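What the quote leaves out: buying two arms on a small budget
Speaker notes, Plillurby equipment planning session

(Slide 1, title. Wait for the people getting coffee.)

Hi everyone, thanks for having me, and thanks for putting me before lunch and not after it. I run a very small robot bench. When I say small I mean two arms, one table, and a spreadsheet that has caused me more grief than both arms put together. I'm going to talk about the spreadsheet.

I should say up front that I'm not a purchasing person. I got the job of buying the gear because I was the one complaining about the old gear (let that be a warning to you). So if you do this for a living, bear with me, or better still come and find me afterwards and tell me what I should have done.

(Slide 2, the first budget.)

So this was my first go. One page! Look how tidy it is. Arms, grippers, cameras, a computer, a line called "sundries", done. I remember being quite proud of it and emailing it off in the afternoon and going home early.

The sundries line was $300. Leave this up for a bit. They'll laugh, let them.

(Slide 3, what sundries turned out to be.)

And this is the same line once the year was out: $2,568. Same line! I hadn't bought anything silly either. I went back through every receipt, and it's all cable, clamps, lights, fingertips, freight, and bits of extruded aluminium in lengths that were slightly wrong. I'll go through where it went, in no particular order, and then I'll show you how I'd lay it out now.

(Slide 4, fingertips.)

Fingers first. Our grippers came from Zinach, and I've got no complaints about the grippers. The quote said "fingers included" and I read that as "fingers sorted". What I'd bought was one set per gripper. The first time you want to swap to a different shape, or you scuff a pair and want a fresh one on, you're placing another order, and small orders attract exactly the same freight as big orders. I paid freight on fingers four times. Four! If I'd ordered spares with the arms they'd have come in the same crate.

So please, when you get the quote, ask what's the wear part, what does a set cost, and how long does it take to turn up. Get that last one in writing. Everybody's happy to tell you the price, and the lead time tends to get a bit of a shrug.

(Slide 5, the bench.)

The bench. Ours was made up by Bùi, a fabrication shop fairly near us, and I'd use them again tomorrow. But I'd budgeted for a table as if I were buying a table, you know, something to put a sandwich on. What you want is something that doesn't budge when two arms are throwing their weight around, at a height where you can reset the task all day without your back going. That's a different conversation and it's a different price. I'd also tell anyone to decide on the top surface early. We went plain white and I'm glad, it makes small dark things very easy to spot, though it shows every mark and you'll be wiping it down a lot. Add cleaning cloths to the list. I'm serious, they're on my list now.

(Slide 6, floor space.)

Quick one on space, and I'll try not to rant. The table takes up the space the table takes up, and then there's everything round it. Stands, backdrop, power, a spot for the operator, somewhere for the bits you're not using. I drew my floor plan with the arms tucked in and looking neat. Draw yours with the arms stretched out as far as they go, and then draw yourself in, walking past with a box. If you're paying by the square metre you'll want to know before you sign.

(Slide 7, backdrop and lighting.)

Fabric is cheap. I love fabric! I'd been quoted for proper panels and I nearly said yes, and then I hung up some grey cloth to see how we'd go, and the panels never got ordered. I'd still put a line in for lighting though, and I'd make it a generous one. Good even light across the whole top saved us more time than anything else on the sundries list.

(Slide 8, task objects.)

Okay, objects. This is the category I'd completely left off. I had the robots budgeted down to the bolts and I hadn't put in a cent for things for them to work on. I suppose I thought we'd just find stuff around the office, and we did, for a bit, until people wanted their stuff back.

What I do now is price each task as its own little kit. Write the task down, list what has to be on the table, and for every item ask whether it can be any old one or whether it has to be the same one every time. A cup can be any cup. A keyboard, for us, has to be the same model all the way through, so you buy spares on the day you buy the first one. Models vanish. I've been caught by that and ended up trawling second-hand listings at eleven at night.

(Slide 9, keyboard bench from the wrist cameras. Leave both up while talking.) 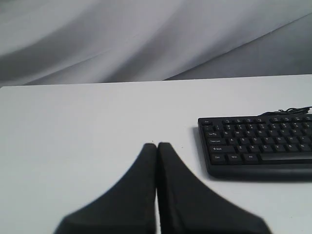
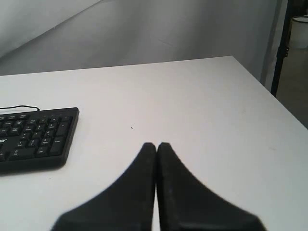

A task like this looks like it costs nothing, and the object really is the cheap bit. The money goes on the hours. Somebody has to put everything back to the start position, every single time, and if your plan says a robot will be running for an afternoon then your plan also has a person in it for that afternoon. I hadn't costed the person, I'd sort of assumed it'd be me, in the gaps. I don't have gaps. Do you have gaps?

Practical things I'd put in the plan for any tabletop job with a corded object:

Decide where the cord goes before you decide where the object goes. Tape, a clip, a hole in the bench, whatever suits.

Think about the width of the thing compared to the reach of each arm. A full-size keyboard is a wide object once you're down at wrist level, and you may want the mounting positions to be adjustable. Ours are on slots now. That was extra, and I'd pay it again.

Mark the start position somehow. We argued about tape versus a printed template for weeks and I still don't have a firm view. Tape's cheaper.

(Slide 10, cameras.)

Cameras. Budget for the camera, then budget for the mount, then for the cable, then for a second cable, then for something to hold the cable. A wrist camera lives a hard life, the cable bends every time the arm does, and the cable's the thing that goes. We keep two spares of each length in a drawer with a label on it saying DO NOT BORROW. People borrow them.

If someone asks about resolution: I'd spend the money on mounts that don't slip first. Happy to argue about this at the break.

(Slide 11, software and support.)

We run Pivum for the control side. I'm not here to sell it to you, it's just what we've got. What I'd like you to take from this slide is that it's a yearly cost, and I'd filed it under one-offs. So in the second year it arrived like a stranger at the door and I had to go back upstairs, cap in hand, and explain that no, we weren't buying it again, we were sort of renting it, and yes, I did know that, and no, it wasn't in the plan. Not my favourite meeting.

Put your yearly costs on their own page. Licences, support, calibration if you're paying someone for it, insurance if your policy changes when the arms arrive (ring them, ours did). Then whoever signs it off is looking at what it costs to have the thing as well as what it costs to get it.

(Slide 12, freight.)

Freight was $318 on a single box. It was a small box! It was heavy, it needed a signature, and it came back to the depot once when there wasn't anyone at the roller door. Most of that was avoidable. Get a delivery contact on the order, give them your actual opening hours, and ask if they can hold things and send them together.

(Slide 13, how I lay it out now.)

Right, so this is the current version. It's longer, I know, and it's less pretty than the first one. There are 2 pages for the gear, one for yearly costs, and then a page for each task. Each task page has the objects, the spares, the set-up time and the reset time, and who's doing the resetting. There's no sundries line any more. If I can't say what it's for, I have to go and find out before I send it in.

The task pages have been the most useful thing by a mile, and partly because they let you say no to things! Somebody comes by with a lovely idea for a new task and you can hand them a blank page and say sure, fill this in. Some of them do, and those have generally been good ones. The rest I don't hear about again.

I've also moved the ordering. I used to send it all in one go at the start of the year. Now the arms, bench and mounts go first, and I hold the task money back until the bench has been up and running for a bit. My September order last time looked nothing like what I'd have put in at the beginning. Your finance people may hate this. Mine came round once I showed them the old receipts.

(Slide 14, questions.)

If it's quiet, bring up second-hand arms, that usually gets them going. My view: fine, so long as the wear parts are still being made and you've got somewhere to send it when it breaks. Ask to see it move before you pay.

The blank task page is on the table by the door, help yourselves. I've printed plenty. Pens are the venue's, leave those.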